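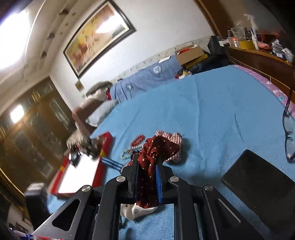 Matau Presents Its Bedroom Sorting Guide for Hair Accessories and Small Jewelry

26 July 2022. The home organizing company Matau announces the publication of its new guide, "One Box for the Small Things." The guide is free of charge and it is intended for every household in which scrunchies, clips and bracelets are found in all the rooms except the correct one.

The guide has 16 pages and was prepared during June together with the home goods shop Osari. Its method begins at the bed. The reader spreads out all the hair accessories and beads on a plain sheet, places one shallow open box next to them, and decides for each piece if it will stay, go to another person or be thrown away. A light blue or white sheet is recommended, so that dark beads and thin strands can be noticed easily.

"Many people buy first the organizer with many compartments, and after that they do not know what to put in them," says Farhad Asadi, founder of Matau. "We ask them to begin with a box which they have already at home. A gift box is very good. It must be low, and it must stay open while you work."

According to the guide, the large and hard pieces go first into the box. A claw clip keeps its shape and needs its own corner, and decorated clips should lie with the ornament to the side, where it will not catch on fabric. After them come the soft pieces, which can be pressed a little without damage. Beaded bracelets are laid last.
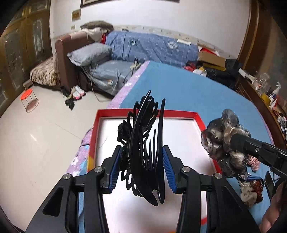 Can scrunchies and claw clips be kept in the same box?

They can share a box if the clips are closed before they are put in. The teeth of an open clip can pull the threads of thin or shiny fabric, so we advise placing the clips along one side and the scrunchies along the other. Hair should be removed from both before they are stored.

The guide gives also a chapter to fabric scrunchies. Cotton ones, checked or with dots, can usually be washed by hand in cool water and dried flat on a towel. Sheer ones with glitter should be washed separately. Bead strands are not washed but wiped with a soft cloth, and they should not be left under heavier things, where the string is bent.

A first printing of 3,000 copies is available from Osari. Readers who prefer the digital edition can request it from Matau by email. 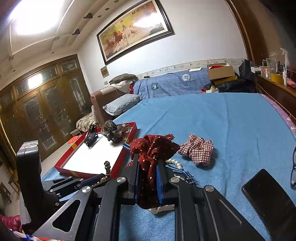 Hugo Royer
Press Officer, Matau

The method was tried before publication by 14 households. Most of them worked in a bedroom, with the bed as a table, and some chose to continue with the top of the dresser on the same afternoon. The remarks of these households were included in the final text, among them the request for a page about long necklaces, which is now page 11.

A second guide, about scarves and belts, is in preparation.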